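Umcombe Racecourse

Umcombe is a country thoroughbred track with a sand-based turf circuit, and I've written this entry as someone who has been going since I was a kid on my dad's shoulders. It races 5 times a year, mostly over summer, with one chilly meeting in July that only the diehards turn up to (me included!).

The home straight is 306 metres, short even for the bush, so leaders do well and backmarkers need a lot of luck. The turn out of the back is tight and cambered the wrong way for my liking – watch for horses drifting wide there.

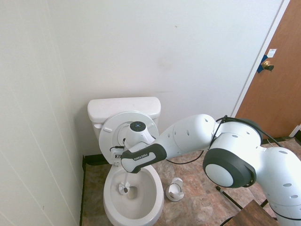
Toilet with brush in the bowl, small restroom.

The big day is the Plimau Cup, which usually draws nearly 400 people, plus dogs. The best winner I ever saw was Erilora, a little bay mare who sat three wide the whole trip and still got up by a nose. I had two dollars on her and carried on like I'd bought the farm.

Races were first held here on a paddock belonging to the Paulauskas property, and the old rail posts are still standing past the 1200 chute. There are 26 day stalls, a gravel car park and a bar that shuts right after the last. Bring a hat and some cash, as the bookies' ring is pretty old school.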